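Section 4: Teaching a Task by Remote Control

Applies to the Tapsell arm with the Lurkia hand controller. If you have the older Gudgate pendant, see Section 9, and our sympathies.

4.1 Before you start

Read this section once all the way through before touching anything. The arm will copy whatever you show it, including the part where you hesitate, scratch your nose and go back for the block you missed. It has no sense of what you meant.

You will need:
The arm, powered and homed (Section 2)
The hand controller, charged
The work board and the set of shaped blocks
A chair that doesn't roll

CAUTION: Keep the stop button within reach of your free hand. Your controller hand will be busy, and your foot is a poor judge of buttons.

4.2 Pairing the controller

1. Hold the controller still, at chest height, pointing at the arm's base.
2. Press and hold PAIR until the light turns solid green. A blinking green light means it is still thinking.
3. Squeeze the trigger halfway. The fingers should close halfway. If they close all the way, run the trigger calibration in Section 3 and try again.
4. Move your hand slowly to the left. The arm should go left too. If it goes right, you are standing on the wrong side of the table. Walk around.

Note: The clutch button freezes the arm while you move your hand back to somewhere comfortable. Use it. Operators who don't use it end up finishing the move with one elbow over their head, and the recording keeps every wobble.

4.3 Setting the board

5. Lay the board flat on the table and slide its near edge up against the two stop screws. Finger-tight is enough for the screws.
6. Push gently on the board. If it shifts, fix it now. A board that creeps during a session will teach the arm to grab air, and it will learn this very well.
7. Scatter the blocks over the board. Leave a clear strip along the near edge for placing.
8. Resist the urge to tidy. Rows are pleasing to look at and useless for training — the arm will decide that blocks live in rows and be baffled by any that don't.

4.4 Recording a demonstration

9. Enter the task in the Drirnska software in plain words, for example "pick up the yellow heart and put it at the front." Spelling counts. A previous release of our own sample set contained 29 demonstrations of picking up a "yellow hart."
10. Press RECORD and wait for the tone. Anything you do before the tone is exercise.
11. Bring the fingers over the block you named and come down slowly. Stop before you touch the board.
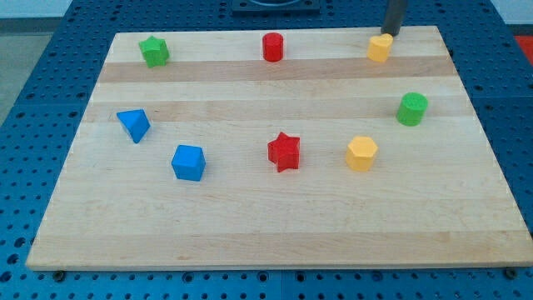 12. Close on the block, lift it clear of its neighbors, and carry it to the open strip. Hearts and stars are easier to hold across the body than by a point.
13. Set the block down before you open the fingers. Dropping it from a height looks confident and teaches bad manners.
14. Press STOP, then KEEP or DISCARD. If you knocked over anything you didn't name, press DISCARD.
15. Move the blocks to new spots and repeat from step 10.

CAUTION: Never reach onto the board to nudge a block while the RECORD light is on. The arm can move before you do.

4.5 How many is enough

For one block and one goal, start with 12 good demonstrations and test. For the full set in mixed positions, plan on 1,000. Our shipping model was trained on 2,684, most of them recorded by Vaughan McKinnon, who has asked that we stop sending him blocks.

Take a break when your moves get jerky. The quality score in Drirnska will drop before you notice anything yourself, and arguing with it has no effect.

To check a batch before training, go to Section 5.

Section last revised 11 May 2024.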